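Evaluating the Sterkell Two-Arm Bench Kit
Student project report, October 2022
Firdevs Erdem and Estrella Xolalpa

1. Why we did this

The department was offered a Sterkell kit on a 16-week loan, and in exchange somebody had to write down what it was like to live with. We were the somebody. Neither of us had run two arms at once before, so we are either the ideal reviewers or the worst possible ones, depending on who at Sterkell is reading.

The brochure promises "bimanual work out of the box." The box part is accurate. There were several, and the manual was in the last one.

2. Setup

The manual runs to 128 pages, of which the safety chapter is excellent and the calibration chapter reads as if it was translated on a bus. We followed it twice. The first time, the two arms disagreed about where the middle of the table was, and both were very sure of themselves. The second time, we skipped the suggested automatic routine and touched off each gripper by hand against the seam in the tabletop, which the manual mentions once in a footnote. After that they agreed well enough to work with.

Cables deserve a paragraph of their own. Each wrist has a thick one, and the kit comes with no guides for them. Plan your route before you plan your motion — we did it the other way around in September and had to redo two weeks of saved poses.

3. The sorting and handover task

We wanted something fiddlier than the foam blocks Sterkell supplies, so we picked earbuds and their charging case. The task uses a yellow bin at the back, a blue tray and a red tray in the middle, and one pass of the case from the right arm to the left. Small, glossy, rounded parts are hard on any two-finger gripper, and the long black fingers in this kit have to hold the case by its lower part so the other hand has something left to grab.

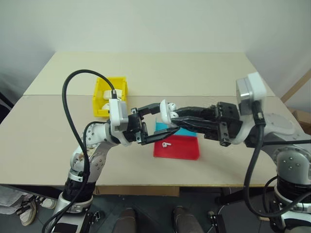 4. Results

We logged 279 handover attempts. We won't pretend every one was handled with dignity. Most failures came in the approach, where one finger nudged the case before the other had arrived. Lowering the closing speed to 16 percent helped more than anything we did in software.

Picking up a single earbud was harder. The stem is the only sensible place to hold it, and the default grip planner prefers the round end.

5. Would we buy it?

With our own money, no, but students are a poor test of that. For a teaching lab, yes, with conditions. Budget for cable guides, and ignore the $700 Wurnov fingertip add-on until you have tried the stock fingers with a strip of rubber on them. Sterkell support answered all our emails, usually with a link to the chapter we had written to complain about.

The pose files and our rewritten calibration steps are in the lab's shared folder, under "read this first."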